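Pillby Plank Flooring, Mixed Brown

Wutunix Home > Floors > Wood Look > Planks

In stock. Item ships flat, 7 planks to a box. Sold by the box only, no singles sorry.

Long planks in mixed brown, gray and tan. Grain and knots on every board, no two next to each other looking quite the same if you shuffle the boxes first. Good for small rooms, hallways, entries, the odd room off the kitchen that never got a proper floor. Also fine in bigger spaces but see the note on gaps further down.

Why people pick this one: it hides stuff. Crumbs, dust, dog hair, scuffs from chair legs. A plain dark floor shows everything by lunchtime, this one gives you till Thursday.

Which way to run it

Most asked question we get. Usual advice is to run planks along the longest wall. In a small room you can go crossways to the door instead, so the boards run side to side as you walk in. Makes a narrow room feel wider. Fewer long rips too, more short cuts, so more offcuts you can use to start the next row. Lay out a few rows dry first and stand in the doorway. If you hate it, turn them.
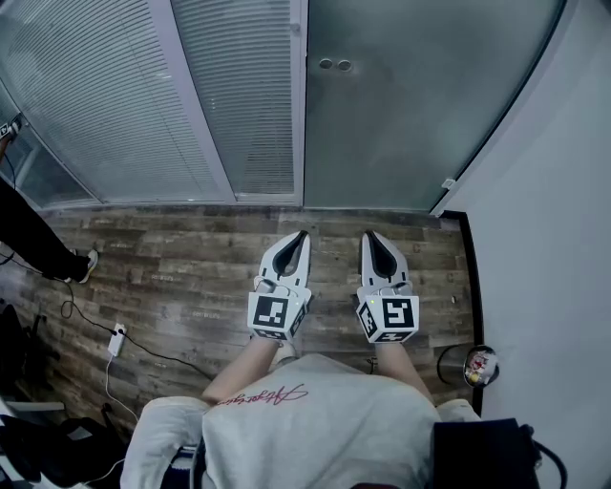

Light matters as well. A glass door, frosted or clear, puts light down low across the boards and the grain shows up more. With a solid door and one ceiling light the color goes flatter and the grays take over. Get a sample and leave it on the floor overnight, check it morning and evening. Samples are free, limit of one per order.

What you need

Tape measure, pencil, spacers, tapping block, rubber mallet, pull bar. A saw, any fine tooth one will do. Knee pads. Underlay is not in the box, the Cho 2 roll is the one we pair it with and it's on the same shelf at the counter.

Before you start

Bring the boxes in and let them sit flat in the room, unopened, for two days. Not the garage. Sweep, then sweep again. Fill the dips. Check the door swings clear over the new height, inside doors are the ones people forget and then its off the hinges with a planer on a Sunday night.

Mix planks from at least three boxes as you go. Knots repeat, thats normal, just keep the matching ones away from each other.

Gaps

Leave the gap at every wall, spacers in, no cheating at the door frame. Runs longer than the limit on the box leaflet need a break strip. Trim covers the gap after. Drultus trim comes in two shades, the tan is the closer match, the gray one reads a bit blue next to it.

Cleaning

Dry mop or vacuum with the brush down. Damp cloth for spills, wrung out well. No steam mops. No wax. Felt pads under anything heavy, and lift it, dont drag.

Small scratches: color stick, wipe along the grain, buff. Deep ones, swap the plank. Keep one spare box if you have room for it, shades shift a litle from batch to batch and we can't promise a match next year.

Ordering

Measure length times width, add a tenth for cuts. More for rooms with corners and closets. Write the batch number from the box end on your receipt.

Counter pickup most days, call first for more than 53 boxes. Orders of 100 boxes and up go by pallet, curbside drop only, have someone there to help carry. Returns on unopened boxes, same batch, with receipt. Opened boxes no.

Next delivery of the tan trim is March. Gray trim in now.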